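Why I'd Pay for the Boring Plan

January 24, 2020

I've had the Skornon hand gripper on loan for six weeks now, and people keep asking me if it's worth the money, and I keep giving them a different answer depending on how my day went. So let me try to write down one answer and stick to it.

For anybody who hasn't run into it, the Skornon is a two-finger gripper you hold in your hand. You squeeze, it closes, the camera records what you did, and later a robot arm with the same fingers on it tries to learn the job from you. Kutaser sells it as a kit for 3000 dollars, and then there's a service plan on top for 600 a year. Everybody I know looks at the first number, swallows hard, buys it, and says no to the second number. I said no to it too, in my head, before the box was even open.

I've changed my mind, and I'm a little annoyed about it!

The kit itself is lovely. Joaquín Insaurralde, who shares my shop space and dislikes most things with a battery in them, picked it up and was moving bottles across the table inside a minute. The squeeze is light, the weight sits over your wrist where you want it, and the software (they call it Grecu, no idea why) just sorts your recordings into folders with names a person can read. I've used tools at twice the price that couldn't manage the folders. If you stopped reading at the end of week one you'd have a rave review from me and I'd have meant every word.
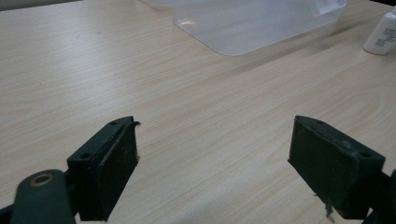

My whole quarrel with this product comes down to the rubber. The fingers are solid, the screws stay put, and I have no doubt that green body will outlive my interest in the subject. But the pads do all the touching, and look at the state of them: a flap curling up at the corner of the left one, a ragged strip hanging off the right, scuffs and pale dust on both. You can keep picking things up with pads like that, and I did, for longer than I should have. A light plastic bottle won't complain. Then you try something smooth and a bit heavier, and it creeps, and you squeeze harder without noticing, and now your recordings are full of you squeezing too hard. That's what you're teaching the robot.

Now, a set of pads isn't expensive to make. I'm sure of that. Kutaser won't sell them to you one set at a time, though. You either order the shop pack, which is sized for people with a whole room of these things, or you get the plan, and the plan sends you fresh pads every month and lets you mail the gripper back once a year for a checkup. It's the printer ink business all over again, and I grumbled about it to Soledad Sosa, who runs a much bigger setup than mine over at Vevent. She had no sympathy at all. Her crew changes pads every 100 hours whether they look bad or not, and she told me I was the sort of man who drives on bald tires and blames the road.

Fair enough. I went back through my recordings from the last two weeks and threw out almost 6 hours of them. Six hours of my own work, and I'm slow, and I don't enjoy doing it over. Put any price you like on that time and the plan starts to look cheap.

What still bugs me is how it's sold. The website puts the plan on a page of its own, way down past the carrying case and the spare strap, as if it were one more goodie. The manual gives pad wear two lines. Two! There's a full page on how to coil the cable. When I called, a very patient fellow named Aksel Bundgaard talked me through swapping the pads, told me what kind of wear to look out for, and generally gave me the best ten minutes of support I've had in years. Every bit of what he said belongs in the manual. I asked him about single sets and he said he'd pass it along, in the voice people use for that.

I know the other side of this. Mirta Yáñez cuts her own pads out of sheet rubber with a craft knife and thinks the plan is a racket, and her pads do hold. They also come out a hair different every time, and if the robot's fingers don't match the ones on your hand tool you've got a new problem that's harder to spot than a torn corner. If you have her hands and her patience, go ahead and save the money. I have neither.

So buy the kit if you're going to use it most days, and buy the plan with it, and think of the price as 3600 for the first year so you aren't mad later. If it's going to be a weekend thing, borrow somebody's. Mine goes back on Monday, and I've already asked what a new one would cost me with the case thrown in.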